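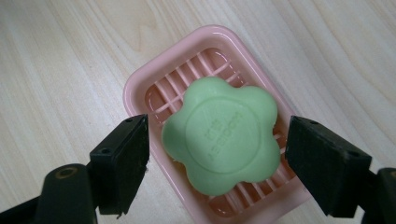

Bar soap is supplied in the guest washrooms of Beltness Residence and is replaced at the start of each stay. Every bar is placed in a dish with a raised grid, as with the green flower-shaped soap on its pink plastic dish, so that water can drain away from the underside. Guests are asked to return the bar to the grid after use.

Home - Rooms - Guest Services - FAQ - Contact

May I bring my own soap?
Yes. Personal soap may be kept in the dish provided. Please remove it before departure, as any bar left behind is discarded.

How are the dishes cleaned?
Housekeeping rinses each dish in warm water and brushes the gaps between the slats. Bleach is not used on plastic dishes.

Is liquid soap available?
Liquid soap may be requested at the front desk between 6 a.m. and 10 p.m. Bottles hold 200 ml - one is issued per room.

Whom should I contact about a skin allergy?
Please write to Shuk-fan Lo, Guest Services, before arrival.

Contact: Guest Services, Room 19 | © 2018 Beltness Residence | Back to top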